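作業ノート 10月 木曜

遠隔操作での片付けタスク収集、続き。今日の担当は自分とComfort Sulemanaさん。操作は午前が自分、午後がSulemanaさん。

先週までの累計で1353エピソード。Wetithamの定例ではこの数字だけが一人歩きしているが、中身を見直すとあまり喜べない。山から一つ取って脇に置く、というだけのタスクなのに、人によって「一つ取る」の意味が違う。自分は上から順に取る。Sulemanaさんは手前の取りやすいものから取る。どちらも指示書には反していない。指示書に書いてないので。これを混ぜて学習させて、方策が迷わないと期待するほうがおかしいと思う。

午前の記録
・Gazi側の手袋コントローラ、右の親指のキャリブレーションがまたずれた。取り直し2回。
・指を閉じきったつもりでも画面の中では開いている。遅延なのかマッピングなのか切り分けできていない。ログの時刻を突き合わせれば分かるはずだが、時刻同期がそもそも怪しい。
・柔らかい袋ものは、つまむより引っかけて引きずるほうが早い。早いが、これをお手本として残していいのかは疑問。本人(自分)は「やむを得ず」やっている動作で、ロボットにはその「やむを得ず」が伝わらない。
・失敗エピソードは消さずに別フォルダへ。消したがる人がいるが、何を失敗と呼ぶかが決まるまでは残す。

直接手を取って教える方式(アームをバックドライブさせて人が動かす)も試した。腕の軌道はこっちのほうが明らかに滑らか。ただし指は結局コントローラ頼みで、腕と指を別々に教えた合成データになる。Droreroの資料では「自然な教示」と書いてあったが、二人がかりで腕を支えて何が自然なのか。肩が痛い。

→訂正、綴りはDrerero。検索で引っかからなくなるので注意。

午後
Clolierの把持候補の表示を重ねて操作してみた。候補が出ると人はそれに従ってしまう。つまり人の教示を集めているつもりで、既存の推定器の癖を集めている可能性がある。表示ありと表示なしで分けて記録しておくこと。今日の分は表示ありが後半4本だけ。比較にはまったく足りない。

山の積み方も気になっている。毎回「ランダムに」積むことになっているが、自分が積むと背の高い袋がだいたい真ん中に来る。手袋のような形の決まらないものは端に寄せがち。積む人の癖まで含めてデータセットになっているわけで、評価でも同じ人間が積めば成績は良く出る。その数字を信じる気にはなれない。
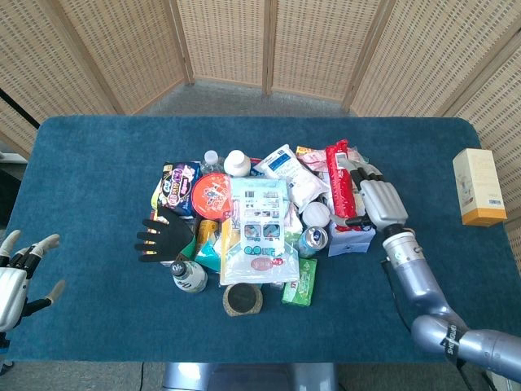

あと左手。右手で探っている間、左手は宙で待たせているだけのことが多い。両手タスクと呼んでいるのに実質は片手。左で山を押さえれば崩れにくいはずだが、操作者の注意が右に集中していて余裕がない。Sulemanaさんの意見は「慣れれば使う」。自分は3週間やっても使っていないので、慣れの問題ではない気がする。左を使うことを指示書で強制すると、今度は不要な場面でも押さえるデータが増える。どっちがましか、決め手なし。

次回まで
・指示書に取る順番を書くかどうか決める(書かないなら操作者IDを条件に入れる)
・時刻同期の確認、できれば収集の前に
・積む人と操作する人を分けて試す
・引きずり動作にタグを付ける。タグ名は未定
・手袋コントローラの予備がどこにあるか聞く

累計の数字を定例に出すときは、操作者別の内訳も一緒に出したい。たぶん嫌がられる。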